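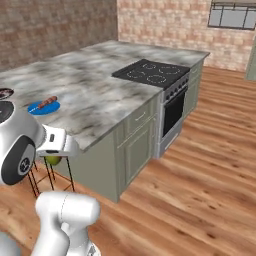

Wednesday, late

Okay, so I finally got through to the county records office this morning and the woman on the phone was so nice that I forgot to be mad about the three weeks of busy signals. She found Grandpa's naturalization file! Or she found A file, with his name spelled a way I've never seen it spelled, and the right street in Polden, and a birthday that's off by one day. I'm counting it. Copies are 6 dollars plus postage and I mailed the check before lunch so I couldn't talk myself into waiting.

I've been doing this family tree thing since January and I have to say it has eaten my evenings whole. There are 216 people in it now. Mom keeps asking what I'm going to do with all of them and I don't have an answer for her. Have them, I guess? I like knowing that Aunt Lottie was a bookkeeper and that her brother got fined for keeping a goat in town (the newspaper ran four lines on it and I've read them so many times I could recite them).

The big thing this week is the Rattanakul side. I always thought that was a dead end, because Great-Uncle Prasert never talked about anything before the move and all his papers went in the flood. Then on the message board somebody named Ismail El Sherbiny answered my post from months ago – I'd forgotten I wrote it – and said his mother boarded at the same house in Hedside and kept the rent book. The rent book! He's scanning it a few pages at a time after work. Page one has Prasert on it, paid up, with a little note that says "owes for window." What window?? I've been thinking about that window all day.

I wrote Ismail back a message that was way too long and then sent a second one apologizing for the first. He was sweet about it.

Didn't do much else. Leftover soup for dinner, standing up, with the laptop open next to the stove, so there's now a splash of broth on the 1920 census printout, right over the neighbors. Laundry is still in the dryer from Monday. I did call my sister, and she wants the goat story for her toast at the reunion, but I said I get to tell it because I found it. We left it there.

Tomorrow: buy stamps, ask Mom about the window, look up whether the Hedside paper is on microfilm anywhere closer than two hours away. And go to bed before one, for once.

3 comments | 11 shares

Contact | Copyright, all entries mine, please ask before reposting | Back to top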